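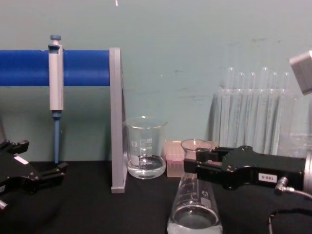 2025-02-20

Hardness day for the sourdough water trial. I have put this off since the flour order came in, mainly because the results from the last round were too scattered to use and I did not want to admit the fault was in my titrations.

Three waters under test: the kitchen tap, the spring at Hirnier (collected on Tuesday, kept in the fridge) and the bottled Garrido, bought by the case. The question is still the one I wrote on the first page, whether the harder water accounts for the tighter dough at the same hydration, or whether I am only handling it differently because I expect it to be tight.

Sample volume 50 ml throughout. Last time I used 25 for the tap and 50 for the others and then forgot to double one of the figures. Fixed volume from now on, no exceptions. Buffer first, then indicator, then titrate to blue. The Hirnier sample went through violet so slowly that I overshot the first run and threw it out. Second and third runs agreed to within a drop. 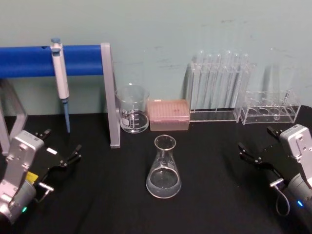 Bench, with the pipette stand on the left and the glassware along the wall.

Order of hardness: Hirnier, then tap, then Garrido a long way behind. I had guessed tap and Hirnier the other way round. The spring comes up through limestone, so the guess was a poor one and I should have looked at the map before making it.

Dough side. Four small batches, one per water and a fourth with Garrido plus a measured dose of calcium chloride to bring it up level with the tap. If the fourth behaves like the tap dough, calcium is doing most of the work. If it does not, I am left with alkalinity, which is harder to correct for and will mean another round in March.

Flour is the Grundell strong white, same sack for all four. Total dough weight came out at 798 g per batch after losses to the bowl, close enough. Water temperature brought to the same point before mixing. Starter was fed last night and used at its peak, or what I take to be its peak; the jar has no scale on it and I judge by the rubber band.

16 minutes of mixing for each, then rest, then folds at 40 minute intervals. I staggered the starts so the folds would not collide. They collided anyway at the third set, when the tap batch was late and the Hirnier batch was due, and I took the Hirnier one first. Noted on the sheet.

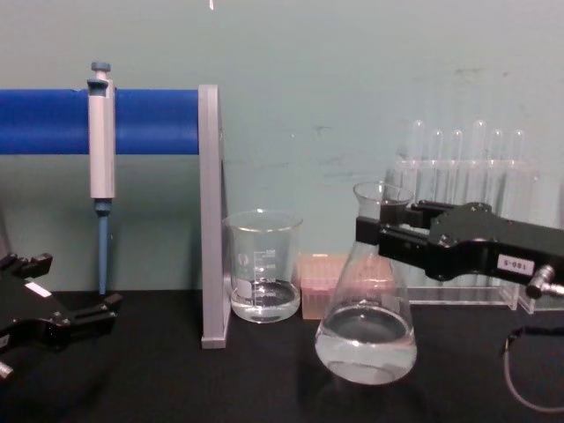
By the fourth fold the Garrido dough was plainly the slackest. It spread to the wall of the tub and tore a little at one corner when lifted. Hirnier held its shape longest. The dosed batch sat between tap and Garrido, nearer tap, though I would not defend that without a blind test. The tubs need coded lids so that I do not know which one my hands are in. I have written this down before and not done it.

pH strips are useless at this resolution. The Nonura meter needs a new electrode; it drifts by more than the difference I am trying to measure. Priced one this evening and closed the tab.

All four are in the fridge overnight on the middle shelf, tap at the back. Bake tomorrow, same stone, one at a time, with the oven brought back to temperature between loaves. Crumb to be cut only when fully cool. Heights to be measured at the centre of each loaf before slicing – last time I measured after, and the knife had squashed two of them.

To buy: buffer solution, rubber bands, masking tape for the lids.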